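Our Corner Table, and How It Got Tidy

Welcome to the tidying pages! I have been promising these to the Plolgate newsletter readers since September, and I am sorry it has taken me such a long time to sit down and write them. For anyone who has wandered in from elsewhere, my name is Selma Živković, and together with my good friend Fergal Mulligan I run the Elano mornings, where people come and talk about their cupboards and we all drink far too much tea. We have kept it going in one form or another since 2002, when it was just a handful of us in a very cold kitchen in Hanuvside.

What follows is a little gallery about small tables. I don't mean dining tables or proper desks, only the sort of table that stands against a wall and quietly gathers whatever people are carrying when they come in. Every home I have lived in has had one. Some of the entries are only words, I'm afraid, and they come mostly from my own house and from Fergal's, with thanks to Mrs Mac Giolla for letting me mention hers as well.

The hall table, Hanuvside
This was my mother's, and it has one short leg with a folded bus ticket under it. Keys go in the blue saucer and letters go behind the clock, and if I put anything else down there it is still there at Easter. I have given up fighting it and simply bought a bigger saucer.

Fergal's sewing table
Fergal sews beautifully, and he keeps his cottons in an old biscuit tin with around 20 reels in it, all the greens together and all the browns together. He says the trick is to put the lid back on every single time, even if you mean to sit down again in five minutes. I have tried this and can report that it does help, though I am not as good at it as he is!

Mrs Mac Giolla's landing
A narrow shelf, really, but she calls it a table and so shall I. She clears it every Sunday evening with the wireless on, and she allows herself 3 things on it and no more: a lamp, a book and whatever is flowering in the garden that week. I find it very restful to walk past.

The table with the flowery cloth

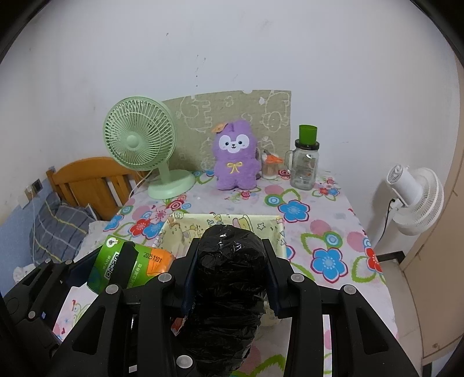
A cloth is the first thing I would put on any small table, and if you can bear a big cheerful pattern then so much the better, as it makes you want to keep enough space clear to see it. I am very fond of the large blue flowers on this one. After the cloth comes an open basket, and I do like a soft fabric one, like the cream one here with the little cartoon animals and stars, for all the bits that would otherwise creep about. Tall things and treasures go along the back, where the mint-green fan and the purple plush with the yellow bow keep each other company, and the small clear cup next to them is just the right size for something thin and fiddly.

The kitchen side table
Mine again, and the last for now. It holds the bread crock, the fruit bowl and a jug of wooden spoons, and on a bad day also the post, my glasses and somebody's gloves. I give it a wipe while the kettle boils in the morning, which takes no time at all, and then I move the gloves to the hall table, where of course they stay.

If you have a small table of your own that you are proud of (or ashamed of, we are very happy with those too), do bring a picture along to the next Elano morning and Fergal will help you add it to the page. Window sills are coming next.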